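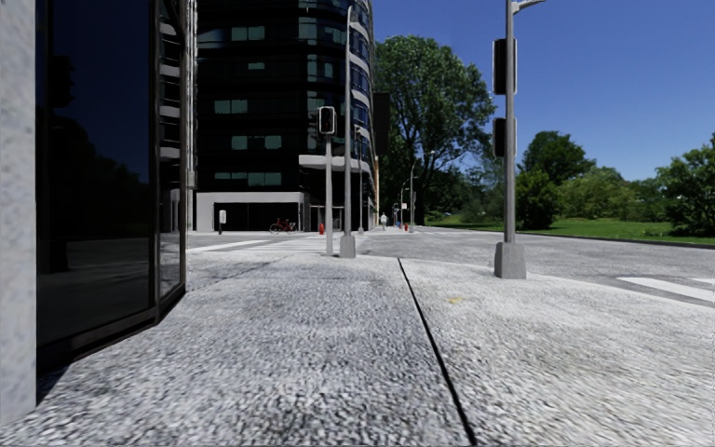 Fledisero 仿真里的一处街角，左边的深色玻璃上映着信号灯和树影。

人行道配送车“玻璃路口”故障：常见问题

自从九月我们把 Stundenton 街区的配送车全部召回停放处以后，收到了很多来信，有担心的，有生气的，也有几位老客户特意写来问小车什么时候能回来（真的很感谢你们！）。同样的问题我们在邮件里回答过不少遍，每次答得长短不一，有时候还漏掉要紧的部分，所以干脆整理成一页放在这里。有新的进展我们会直接改这一页，旧的说法如果不准确了，会在那一段里写明改过什么。

这次到底出了什么事？

简单地说，有一辆 Vollell 配送车在行人红灯还亮着的时候驶下了路缘，开进了人行横道。车走的是午后那一趟，从药房往居民楼送东西，到了路口先是好好地停住等灯，等了一会儿，忽然判断可以走了，就开了下去。这时候有一位骑车的女士正从横向过来，她捏了急刹，脚撑在地上，车没有倒，人也没有碰到。我们的小车检测到前方有障碍，停在离她前轮 30 厘米的地方。

30 厘米听上去像是“系统起作用了”，内部开会时也有人这么说过。我们的看法是，小车那一刻本来就不该在那里，后面刹得再及时也补不回前面那一步，所以这件事从第一天起就按安全事故处理，没有归到普通故障里去。

有人受伤吗？

没有。那位女士当场说自己没事，我们的客户联络同事 Ayantu Zeleke 后来又跟她通过几次电话，确认身体没有不舒服，自行车也请车行检查过，费用由我们承担。她同意我们把经过写出来，但不希望公开姓名，请大家也不要去打听。

小车为什么会把红灯看成可以走？

这个问题问的人最多，也最绕，请容我们慢慢讲。

小车过路口之前，要先在画面里找到信号灯，再判断灯是什么状态，然后把这盏灯和自己要走的那条人行横道对应起来。三步里面，出问题的是第一步和第三步。那个路口紧挨着一栋楼，底层是大块的深色玻璃。玻璃颜色深，外面又亮的时候，它就跟一面镜子差不多，街对面的树、天空、灯杆全都映在里面，有时候比隔着灰尘看真的东西还清楚。小车在玻璃里找到了一盏灯，那是给另一个方向的灯，映过来以后左右颠倒，看上去的位置又刚好落在地图上那盏行人灯的附近。真正的行人灯那时候有一部分被路边停着的一辆货车遮住了，识别的把握程度一直在往下掉，倒影的那一盏却清清楚楚，于是程序选了它。

倒影里的灯是绿的，小车就走了。

这么大的漏洞，你们之前没有测出来？

没有测出来，我们要承认。玻璃倒影造成的麻烦我们早就知道，之前做过的工作都集中在“倒影里的行人”和“倒影里的车”上，毕竟小车在玻璃前面常常会为一个并不存在的人停下来，客户抱怨得很多，送餐晚了汤也凉了。那一类错误的后果是停得太多，我们就顺着这个思路，一直把倒影当成影响效率的毛病在修。倒影会让小车该停的时候不停，这种可能性写在风险清单里，评级偏低，理由一栏填的是“距离校验可以排除”。

距离校验确实有，可是它只对激光测得到距离的物体有效。信号灯挂得高，体积又小，超出一定距离以后激光点打上去寥寥无几，程序碰到“没有距离数据”的灯，默认是放行。这个默认值是早期版本留下来的，当时是为了让小车在宽马路上也能认得远处的灯。负责感知部分的程素琴把那条旧的修改记录翻了出来，上面还有她自己的签名，她要求我们在对外说明里不要回避这一点。

故障是怎么复现的？

真车停了以后，我们没有再到原来的路口去试，所有复现都在 Fledisero 里做。Fledisero 是我们自己一直在用的街景仿真环境，人行道、路灯、信号灯杆、沿街的楼和树都是渲染出来的，玻璃会按照光线方向生成倒影，这一次恰恰用得上。

Feven Berhe 先搭了几处有玻璃墙面的转角，玻璃贴着人行道，斜对面有信号灯，灯的后面是树和天空。接着让仿真里的小车从不同的位置、不同的角度靠近路缘，太阳的高度也跟着换，再随机安排一些遮挡。第一轮跑了 300 次，有 4 次小车选中了玻璃里的灯并且驶下路缘。

300 次里的 4 次，有读者写信来说好像也不算多。我们想多说一句：仿真里的条件是我们挑着难的来摆的，所以这个比例不能拿去推算真实街道上的概率，往高了推、往低了推都不对。它能告诉我们的是，这个错误可以重复出现，出现的时候每个环节的数据长什么样。对修东西的人来说，能稳定地看到它坏，比什么都强。

仿真靠得住吗？画面看着挺真，可毕竟是画出来的。

问得很好，我们自己也常拿这个问题互相为难。

仿真里的玻璃比真玻璃干净。真的玻璃上有雨痕、有贴纸、有里面透出来的灯光，有的还微微鼓着，映出来的灯杆会弯。天空也一样，仿真里万里无云的深蓝色天空，会让倒影里的树影轮廓格外清楚，阴天就是另一回事了。行人和车也少，真的街角哪有那么安静！所以仿真结果我们当作必要条件来用：在仿真里过不了的版本，绝对不上真车；在仿真里过了的版本，还要再去封闭场地过一遍。

封闭场地在 Asfaw，那里原来是一片停车场，我们沿着人行道立了几块深色玻璃板，配了可以自己控制的信号灯。玻璃板故意不擦，Lena Sadowski 还往上面贴了些旧海报，撕一半留一半。场地测试由她负责，什么时候算通过也由她签字，开发小组不能自己给自己放行。

具体改了些什么？

改动比较零散，我们挑跟过马路有关的说。

没有距离数据的信号灯，现在一律不能作为起步的依据。小车看见了也只当没有把握，继续等。

地图里给每个路口补上了反光面的位置。识别出来的灯如果方向落在反光面以内，就算画面再清楚也要作废。有些玻璃墙面是新装修的，地图里没有，小车自己也会估计前面是不是一个大平面，两边的判断有一边说“像玻璃”，就按玻璃处理。

行人灯被遮住的时候，以前小车会去找旁边的灯来推断，比如横向的车灯红了，就认为行人可以走。这一条推断整个拿掉了。我们讨论了很久，拿掉以后小车会慢不少，可是推断本身就是靠猜，过马路不应该猜。

最后是起步前多看一会儿。灯变成可以通行之后，小车要连续 5 秒得到一致的结果，中间只要有一帧对不上就重新计时。这样一来绿灯时间短的路口小车有可能一轮过不去，要等下一轮，站在旁边等着过马路的朋友可能会觉得它呆呆的，请多包涵。

如果小车一直没有把握，会不会永远停在路口？

不会一直停着。等得太久，它会请求远程值班的同事接手。同事看的是小车传回来的画面和路口数据，确认可以走才放行，确认不了就让小车掉头，换一个路口过，或者原路返回。

说到这里要顺便更正一个误会。有几位读者以为出事那天有远程同事在操控，按错了。那天从头到尾都是小车自己的判断，值班同事是在急停警报响了之后才看到画面的。值班同事当时做得很快也很稳妥，先把小车锁住，再通过喇叭跟那位女士说话，问她要不要帮忙。请不要把责任放到值班的人身上。

为什么要把整个街区的车都停掉，只停那一辆不行吗？

那一辆车拆开查过，相机没有松，镜头没有脏，跟出厂时的标定对得上。硬件没有毛病，那问题就在程序里，而所有车跑的是同一个程序，只停一辆没有意义。

负责运营的 Ewurabena Ayaaba 当天下午就下了召回，路上正在送货的车就近靠边停好，由同事骑着货运自行车去把货取出来，走完剩下的路。有一单是生日蛋糕，送到的时候奶油花歪了，我们赔了，也道了歉，收蛋糕的小朋友倒是很高兴见到了“帮小车送货的人”。

停运期间我的订单怎么办？

由人来送，配送费照旧。送达时间会比页面上显示的晚一些，高峰时更明显，我们已经在下单页面加了提示。如果您订的是处方药，请在备注里写明，我们会优先安排。月卡用户在停运期间不扣天数，恢复以后自动顺延，不需要您来申请。有几位用户的顺延没有显示出来，是页面缓存的问题，退出重新登录就能看到；还是看不到的话写信给我们，客服会手动处理。

什么时候恢复？

我们没有定日期，也请大家原谅我们在这件事上一直不肯松口。定了日期，到时候就会有人想着赶日期，我们自己也是人，也会这样想。恢复的条件倒是可以写清楚：仿真里所有带玻璃的路口都不再出现误认，Asfaw 场地的测试由 Lena 签字通过，恢复初期每辆车都有同事步行跟着，跟到她认为可以不跟为止。

写这一段的时候，仿真部分已经过了。新版本在同样的路口重新跑了 300 次，没有一次驶下路缘的误判，倒是有不少次等得过久，需要请求远程协助，这部分还在调。场地测试做到一半，遇上连续下雨停了几天，后来我们想了想，雨天也是该测的，于是穿着雨衣继续。湿地面也会反光，积水里的灯影要不要管，这个问题就是在雨里冒出来的，目前还没有答案，素琴和 Feven 正在看数据。

其他地方的小车也有同样的问题吗？

Vollell 在其他街区的车用的是同一套识别程序，所以也有同样的隐患，哪怕从来没有出过事。那些街区的路线我们逐条看过，凡是要过有信号灯的马路的，都改成了由同事陪同过街；只在小区内部和校园里行驶、不需要看信号灯的，照常运行。别家公司的小车我们不了解，不方便替人家回答。

我在路上碰到小车，怎样做比较安全？

照您平时的习惯走就好，避让是小车该做的事。过马路时请看信号灯，别把小车当成信号，有些小朋友喜欢跟在小车后面一起过，家长朋友们麻烦多提醒一句，我们也会在车身上加贴提示。

如果看到小车停在马路上，请不要伸手去搬，它比看上去重，锁住以后轮子是转不动的。车身侧面有一个红色的按钮，按一下就会接通值班同事，全天有人。骑车经过的朋友请跟它保持一点距离，慢慢绕过去。

小车的录像会保存多久，会拍到我吗？

小车在行驶时会拍到周围的路人，平时的画面在车上处理完就删掉，不上传。发生急停或者碰撞时，前后一小段画面会保存下来，保存 30 天，其中的人脸和车牌都先做模糊处理，看过原始画面的人会留下记录。这一次因为调查还没有结束，那段画面保存得比平时久，我们已经征得那位女士的同意。用仿真来复现还有这么一个好处，街角和路人都是生成出来的，可以反复看，也可以放到网页上给大家看，不会打扰到谁。

我家楼下也是一整面玻璃，需要告诉你们吗？

太需要了！尤其是新换的玻璃、新贴的深色膜，或者店面装修以后突然变得像镜子一样的橱窗，我们的地图往往要过很久才会知道。写信的时候说一下路口的名字和玻璃在哪一侧就够了，有照片更好，没有也没关系。已经有一位开理发店的读者告诉我们，她家的门一打开，刚好会把对面的灯映到人行道这边，门一关又没有了。会动的反光面我们之前完全没有想过，Feven 收到信的当天就在 Fledisero 里给一家店装了一扇会开会关的玻璃门。

报告会公开吗？

会。完整的报告等场地测试做完以后放出来，包括出事前后的时间线、程序里那个默认值的来历，还有没有通过的测试记录。报告会写得比较技术，看着费劲的话，可以先看这一页。

还有别的问题，找谁？

配送和退款的事请写给客服，关于安全的问题和建议请在标题里写“路口”两个字，会直接转到 Ayantu 那里。她每一封都会回，信多的时候慢一点，请给她几天时间。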